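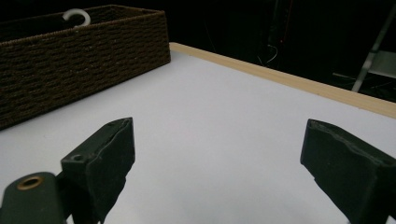 Mein Korb, dunkelbraun, geflochten

Leere Kleiderbügel im Korb aufbewahren – wie ohne Verhaken?

Binta Okonkwo
Juli 2018

Hallo zusammen,
ich habe einen rechteckigen Korb, in den ich die leeren Kleiderbügel lege, wenn ich Wäsche abnehme. Es sind weiße Bügel aus Kunststoff mit festem Haken. Der Korb ist ein Follero, den habe ich letztes Jahr bei Ellitz gekauft. Vom Platz her geht es mit zwei oder drei Bügeln gut, danach verhaken sie sich ineinander. Ziehe ich einen heraus, kommen die anderen mit. Außerdem bleibt der Haken manchmal im Geflecht hängen, und ich habe Angst, dass sich die Kordel irgendwann löst.

Quer über den Rand legen habe ich auch probiert.
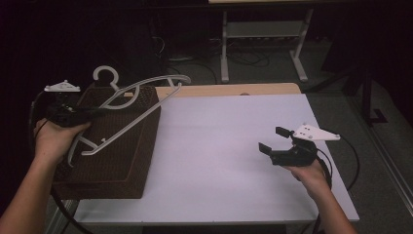
Dann rutschen sie aber herunter, sobald ich den Korb trage. Eine zusätzliche Stange kommt nicht in Frage, der Schrank ist voll. Wie macht ihr das?

Chunhua Gu

Alle Haken müssen in dieselbe Richtung zeigen, sonst wird das nichts. Ich stelle die Bügel hochkant in den Korb, Haken nach oben, einen hinter den anderen, und fange an der schmalen Seite an. Herausnehmen immer von vorn und gerade nach oben, nicht schräg.

Gegen das Hängenbleiben hilft ein Stück fester Stoff oder Karton innen an den Seiten. Ich habe dafür einen alten Kissenbezug genommen und oben über den Rand geschlagen. Wenn die Bügel kippen, weil der Korb noch halb leer ist, vorn ein zusammengerolltes Handtuch dazwischen – das reicht. Vorher messen, ob die Bügel der Länge nach hineinpassen. Meine sind 2 cm zu breit für den kleinen Korb und stehen deshalb im großen.

nesdale58

Kauf dir einen Bügelständer, kostet nicht viel. Körbe sind für Handtücher.

Binta Okonkwo

Danke, das mit dem Kissenbezug probiere ich am Wochenende. Für einen Ständer habe ich keinen Platz.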